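Vendula Pešek has worked with simulated robot arms at Nastura for several years, and she still remembers the fault with the cups very well. "It was the kind of mistake that looks like success," she told me when I visited her in Falham.

The task was simple. The arm had to pick up one cup and bring it to the other one. Her team ran it 1000 times in simulation, and the report showed nearly 100 failures. Then her colleague Dalibor Říha looked at the recordings and did not believe the report.
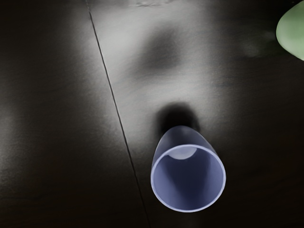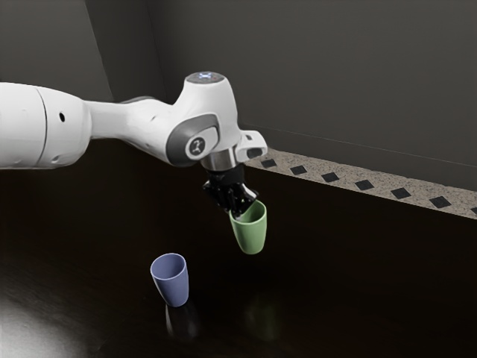
"Dalibor found runs where the cup was released too early, and the program had counted them as good," she said. The check measured only the distance between the cups. It did not ask if the fingers were still closed. "So a dropped cup could pass, if it fell in a lucky place."

I asked if this was a safety matter, when everything happens in a computer. She did not like my question. "The same check was already planned for the real arm in Keltov. There, people stand next to the table."

The move to Keltov was delayed until October. The check now has 2 conditions, the distance and the grip, and Říha watches a part of the recordings himself. Pešek would like to have a second person for this work, but she has not found one yet.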